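Setting up your Fevel dehumidifier: part 2, first run and drainage

I've had my Fevel in the back bedroom in Wendedton since June and I've set up two more for family, so these steps are the order I'd do things in (the booklet in the box jumps about a bit!). If you haven't unpacked yet, go back to part 1 first.

1. Stand the unit upright and leave it for a few hours before you switch it on. Mine had been on its side in the car, so I left it overnight.

2. Pick your spot. You want 200 mm clear at the back and the same above the top grille. Curtains are the usual culprit.

3. Slide the tank in until it clicks. The red light stays on if it hasn't seated, and it's fussy - push from the bottom, with both thumbs.

4. Plug it straight into the wall and press the power button once. The fan starts first and the compressor joins in a few minutes later with a bit of a clunk.

5. Set the target humidity. It comes out of the box on 80, far too damp for a bedroom. I keep ours on 62 and the windows are lovely and clear in the morning.

Note: the display shows the room reading for a moment and then flips back to your target. I spent a whole evening thinking mine was broken.
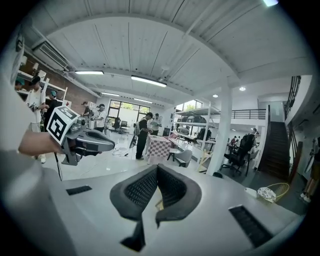 Can I leave the hose on all the time?
Leave it on for as long as you like, provided it runs downhill the whole way to the drain and you check it for kinks every so often.

6. For the hose, take the tank out and pull the rubber bung from the outlet at the back. Keep the bung! I taped mine inside the tank lid.

7. Push the hose on firmly, put the tank back and run the other end to a sink or floor drain.

Caution: switch off and unplug before you take the bung out, and never lift the unit with water in the tank. It slops everywhere, including near the socket.

8. Rinse the filter every fortnight under a cold tap and let it dry fully before it goes back in. My friend Emiko Ogura hoovers hers instead and that seems fine too.

If you see code 177, the coil is defrosting. Leave it alone and it clears by itself, usually before I've finished my tea. If it's still there the next day, move the unit somewhere warmer and try again.

Part 3 covers the timer and the laundry setting.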